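An open day in the document room at Evia

I went along to the open day at Evia on Friday, March 3, 2023, expecting a quick walk past some offices and a cup of coffee. I stayed nearly 3 hours and could easily have stayed longer! Evia puts together bound reports and manuals for smaller firms, and the whole second floor was open to visitors.

Inna Panasiuk met our group by the elevator and took us straight to the cubicles, where the collating gets done. I love this sort of work – printed pages all over a white desk, charts next to solid text, title pages lying at every angle – and I had forgotten how much of it is still done by hand.
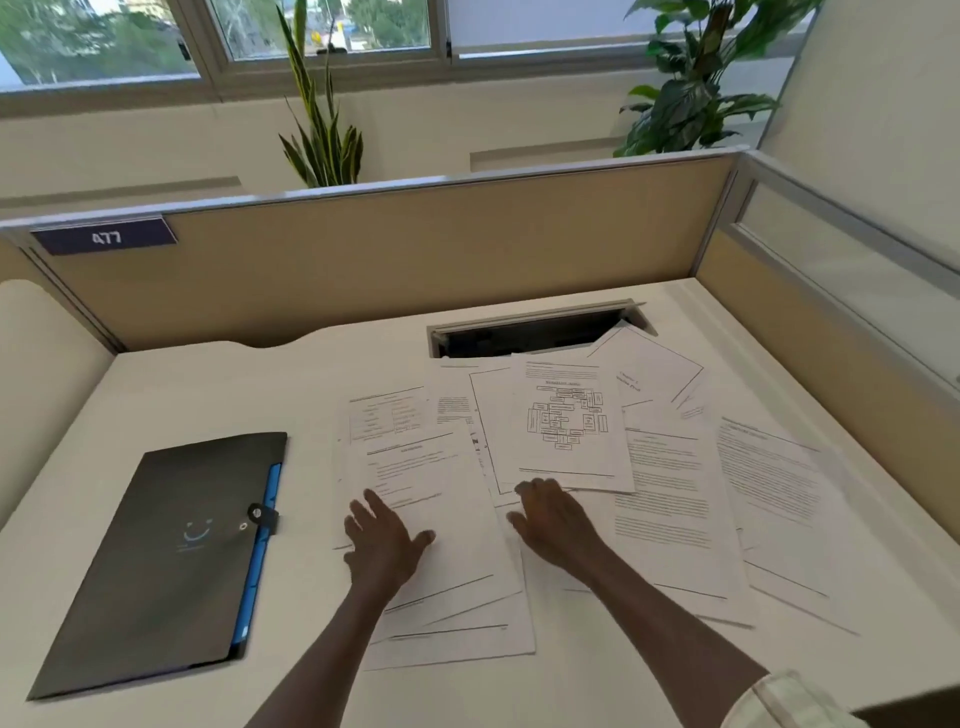

Loose pages spread out at one of the desks, flowchart sheet near the top.

Inna's method is simple enough. Diagrams and tables get found first, then the chapter openers, and the running text is fitted in between. She told us the longest job last year was a manual for Lendus that ran to 844 pages, and she still remembers which chapter gave her trouble (the one on storage, apparently). We were allowed to ask anything, so I asked about page numbers. Some clients send their files without any, and then you have to read the last line of one page and the first line of the next until they meet.
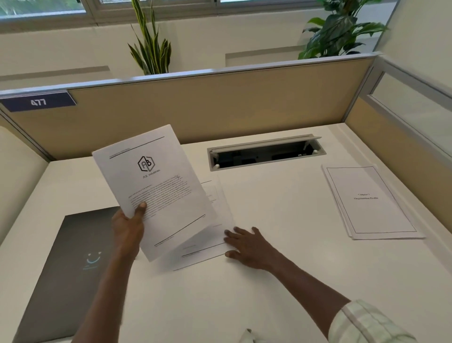 I was also very taken with the company profiles. Every one has its own way of laying out a page, with thin rules and a name or a logo, and after a while you start having favorites. Mine was a set of 470 pages for Arketau, shown to us finished and bound, with lovely wide margins and a dark green spine.

Graciela Bustos runs the bindery at the end of the hall, and she let a few of us try the hand press. It takes more shoulder than I have. The coffee came from Sepúlveda across the street and was excellent, and there were almond cookies too. The next open day is in May, and sign-up is at the front desk.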